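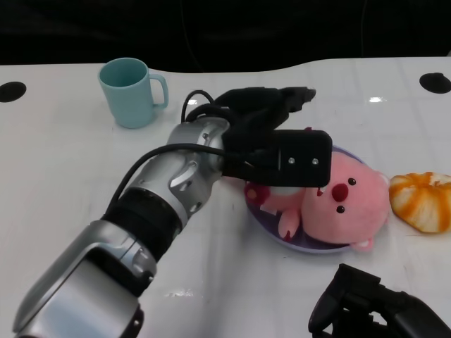 My sister read last month's entries and wrote back that white was a mistake, that every cup would leave a mark and I'd be wiping it down until spring. She may be right. She has had a white kitchen counter for years and wipes it after every meal.

January, a little after 9 p.m. Cold all day. I did the table again with warm water and one drop of dish soap, then a dry cloth. The gray smudges come up if I go over them twice. The streaks are harder. They seem to be from the cloth, so tomorrow I'll try the old pillowcase I cut up last fall. The blue bottle of cleaner from the store on Urnby Road is nearly gone and I don't think it was any better than soap.

The turquoise mug is the one I use now. I had the brown one for so long that my hand still goes to the wrong hook. The turquoise one is a matte glaze, darker inside, and it shows tea less than I expected. I paid 20 dollars for it at the Kazmi shop, more than I have ever paid for a mug. It holds enough that I don't get up for a second cup before ten.

Coffee at 6:40. Toast. Read the mail. The gas bill was $119, which is up from December, and I turned the thermostat down two degrees after I saw it. Put on the thick socks.

I still haven't decided about the two round holes in the top. They're meant for cords, I suppose, one on each side near the back. I could buy covers. The hardware store had plastic ones in black and in beige but I hadn't measured, so I came home without any. Need to measure. A pencil will go down one of them sooner or later.

Lunch was the rest of the lentil soup. Walked to the library and back, 40 minutes with the ice on the sidewalks. Returned the Sastska travel book without finishing it. The chapters on the harbor were good and then it was all train schedules. It ran to 900 pages with the index and my wrist hurt from holding it up in bed.

Wrote back to my sister in the afternoon. I told her I like the white because I can see what's on it. The old table was so dark that crumbs stayed there for days. She'll have an answer to that.

Other things: changed the bulb in the hall. Defrosted the chicken. Called about the gutter and left a message. Took the cushions off the chairs and beat them on the back step, and found the missing button from my gray coat under one of them. It's in the dish by the door. Sew it on tomorrow if the light is decent.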